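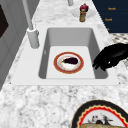

Tuesday, January 23, 2018

Long one today, so bear with me, and Chelsea, if you're reading this on the bus, skip to the part about the gripper penalties because that's yours.

We finally got everybody's machine opening the same version of the kitchen. Natanael had been working in an older copy of the Bettencourt world since before the break, which explains why his reach numbers never matched what the rest of us were getting (sorry for grumbling at you, Natanael, you were right that your code was fine). The new copy is on the shared drive in the folder called kitchen_jan and the old one is renamed so it can't be loaded by accident. Please don't rename it back.

The task for the Eltlow round stays what we agreed on last week. Eggplant on the plate in the sink, hand comes in from the right, pick up the eggplant, leave the plate where it is. I know Ismael would still love to do the plate first, and I do think it's the more interesting problem, but a flat plate on the floor of a basin is a mean thing to ask of a first-year team and we only have until the end of the month. Let's get the vegetable and be happy!

What we tried today:

Started with the straight-down approach that Everaldo wrote up. It gets to the hover point nicely and then the thumb goes wide on the way down and clips the rim of the sink. We watched it do this from three camera angles and had a good laugh, and then Lindalva noticed that the wrist was still carrying the rotation from the home pose. Took that out and the clipping stopped. I would have spent the whole evening on the joint limits, so thank you, Lindalva.

After that the trouble moved to the closing. The eggplant is fat at the right end and thin toward the stem, and if we close on the fat end it squirts out to the left and ends up against the far wall of the basin. Closing nearer the middle is a lot better. I moved the grasp target over toward the stem a bit at a time and wrote the offsets in the green binder, page 29, since the spreadsheet was being edited by four people at once and I didn't trust it.

Ismael set up the long batch before dinner. He had it at 4000 attempts to begin with, and the old tower in the corner was clearly going to be at it past closing, so we cut it down to 2000 and left it going. Seed is 3051, same as in August, so we can lay the two sets of curves on top of each other. I haven't looked at any results yet and I'm not going to guess.

Chelsea, here is your part. The Ferkance scoring sheet takes points off for touching anything besides the target, and the way I read it, that includes the faucet and the sink walls. The other plate on the counter at the front, the one with the black rim, counts too, even though it has nothing to do with our task. The hand has plenty of room if it leaves the way it came in, over the right side. It has a lot less if it swings across toward the faucet, and Everaldo's exit path does swing. Could you check with the organizers whether a light brush counts the same as a real bump? If it does we should change the exit before anything else.

One small thing about the viewer. The stuff on the counter past the sink looks pretty mushy at the low texture setting, and Natanael and I went back and forth over whether the dark red thing is an onion. Doesn't matter for the scoring, but if we ever add a second target back there we'll want the better textures, and Lindalva's laptop won't like that one bit.

Left to do:

Read the batch log and copy the good parts in here.
Redo the exit path (Everaldo, with me if you want company).
Ask Ronetix about the license for the second machine, it still says trial.
Somebody bring the long HDMI cable back, please.

Oh, and the wrist fix is only on my branch so far. I'll merge it once I've had some sleep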